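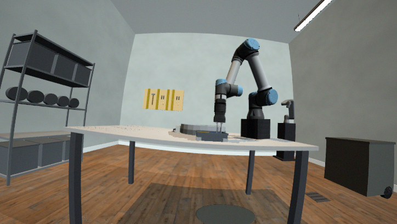 Ticket ouvert le mardi 20 février 2018 par Bernadette Rolland, association Araya
Objet : reçus fiscaux absents ou faux après la campagne de dons en ligne
Module : Callis, formulaire de don
Priorité demandée : haute. Priorité attribuée par le support : normale (on se demande sur quels critères).

## Problème constaté

Depuis la mise à jour de Callis, une partie des donateurs ne reçoit plus son reçu fiscal par courriel. D'autres le reçoivent, mais avec un montant qui ne correspond pas au don. Une donatrice qui a versé 40 € a reçu un document indiquant 5 €. Le relevé bancaire dit bien 40.

La page d'état de Prollport affiche « tous les services fonctionnent normalement ». Elle affichait la même phrase en juillet, pendant la panne des prélèvements, alors je ne m'en sers plus comme référence.

## Première réponse du support

Réponse de Güven Avcı, support Prollport :

> Bonjour, les reçus sont probablement arrivés dans les courriers indésirables. Merci d'inviter vos donateurs à vérifier ce dossier et à ajouter notre adresse à leurs contacts.

Bernadette Rolland :

> J'ai fait un don test avec ma propre adresse. Rien dans les indésirables. Rien non plus dans le journal d'envoi de Callis, colonne « reçu » vide. Un message qui n'est pas parti peut difficilement être mal classé à l'arrivée. Et les indésirables n'expliquent pas les 5 €.

## Essais faits de notre côté

- Vider le cache et changer de navigateur, comme demandé : aucun effet. Je ne voyais pas bien le rapport avec un envoi fait depuis votre serveur, mais c'est fait.
- Renvoi manuel depuis la fiche du donateur : le bouton répond « Envoyé », le journal reste vide.
- Don test sans adhésion : reçu arrivé, montant juste.
- Don test avec adhésion dans le même panier : reçu arrivé, avec le montant de l'adhésion (5 €) à la place de celui du don.
- Don test avec le champ « société » rempli : pas de reçu du tout.

Océane Chan a refait les trois dons tests sur un autre poste, avec une autre carte. Mêmes résultats.
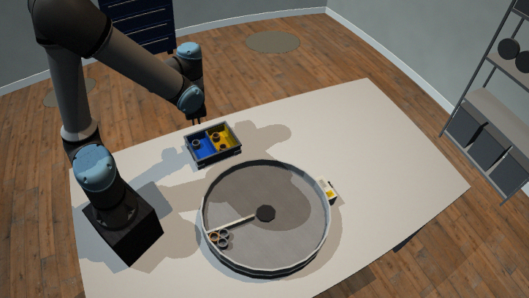
## Deuxième réponse du support

Analyn Macaraeg, niveau 2 :

> Merci pour le détail des essais, nous reproduisons les deux cas. Le modèle de reçu lit la première ligne du panier, et depuis la mise à jour l'adhésion passe avant le don. Pour le champ « société », le générateur attend un numéro d'identification que le formulaire ne demande pas, et il s'arrête sans message d'erreur. Un correctif est en préparation.

Bernadette Rolland :

> Bien. « En préparation » veut dire quoi, en jours ? Nous avons près de 200 reçus concernés et des gens qui appellent. Je voudrais aussi savoir si les reçus faux seront annulés ou si deux documents de montants différents vont circuler sous le même numéro.

## Contournement proposé

1. Désactiver l'adhésion dans le formulaire de don et la proposer sur une page séparée.
2. Masquer le champ « société ».
3. Ne pas utiliser le renvoi groupé avant le correctif.

Points 1 et 2 appliqués chez nous. Les dons tests suivants donnent un reçu juste. Cela ne répare aucun des anciens.

## Suite

Wanting Xue (Prollport) annonce que le correctif est en ligne et propose de clore le ticket. Refusé. Sur deux anciens dons pris dans la liste, le premier reçu est corrigé, le second affiche toujours 5 €.

Statut : rouvert, en attente de Prollport. Restent à fournir la liste des reçus régénérés et une réponse écrite sur la numérotation.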